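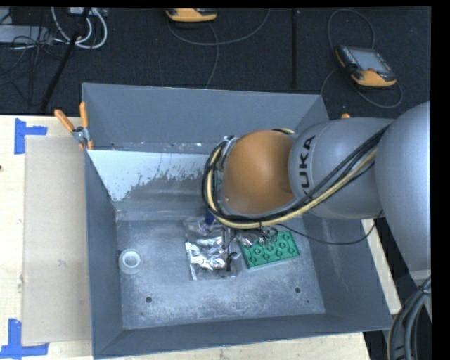
Fig. 1. Aluminum foil and clear plastic bag.

Food Packaging and Storage
Unit 6: Foil, Film, and Keeping Food
Handout revised 1/12/12

Read before class. Bring the Unit 5 worksheet, which you will need for the last exercise.

What packaging has to do

Food in storage changes in several ways at once. It loses or gains water. Fats react with oxygen and go rancid. Light fades color and breaks down some vitamins. Odors move in and out. Microbes grow if there is enough water and the temperature suits them. A package slows some of these changes and has little effect on others. When you look at a package, ask which change it was chosen to slow.

The word we use for this is barrier. A material can be a good barrier to water vapor and a poor one to oxygen, so always say what the barrier is against.

Foil

Aluminum foil is rolled from solid metal. In heavier gauges it blocks light, water vapor, oxygen, and odors almost completely. Very thin foil can have pinholes left from rolling, and all foil picks up more holes when it is folded or crumpled. For this reason foil in commercial packs is usually bonded to paper or plastic. The plastic layer also lets the pack be heat sealed, since foil does not seal to itself.

Kitchen foil folded over a dish is a weak seal. The metal is fine but air gets in at the edges.

Acid and salt attack aluminum. Tomato sauce, citrus, and brined foods can pit the foil over a day or two, and more quickly if the foil touches a dish made of a different metal. Use a lidded glass dish for these. The shiny and dull sides come from the last pass through the rollers, where two sheets go through together. For ordinary cooking they perform the same.

Plastic film and bags

Most thin clear bags are polyethylene. It is a good barrier to water vapor and a poor barrier to oxygen. Bread in a polyethylene bag keeps its moisture, so the crust softens and mold may appear before the loaf dries out. Nuts in the same bag will still go rancid.

Other films you should know:
Polypropylene – stiffer and clearer, common on pasta and snacks.
Nylon – better against oxygen, used in vacuum bags, nearly always with polyethylene as the sealing layer.
PET – strong, clear, moderate oxygen barrier.
EVOH – very good oxygen barrier when dry, much worse when damp, so it is placed between other layers.

Metallized film is plastic with an extremely thin coat of aluminum. Chip bags are the usual case. Students often call it foil. A quick check is to crumple it in your hand: foil holds the crease, metallized film springs partly open.

Case: Vendberg crackers

Vendberg sold a rye cracker in a plain polyethylene bag inside a carton. Complaints began in April and were nearly all about a stale or painty smell. Few people said the crackers were soft. The firm had a sample of 29 cartons checked at Stisach. Moisture was within limits in every carton. Fat oxidation was high in most of them, and worst in the cartons kept on upper store shelves, where it was warmer.

A thicker bag of the same plastic was proposed first. Work out why this would help less than a change of material. The bag finally chosen was a metallized laminate from Tsakiris, and a trial run of 200 cartons was stored before the switch.

Exercise

Choose one food from your Unit 5 worksheet. Name the change that ends its shelf life first, then pick a material from this handout and give its main drawback. Half a page is enough – do not copy the film list.

Next unit: glass and cans. Read the Hondus chapter on closures, first half only.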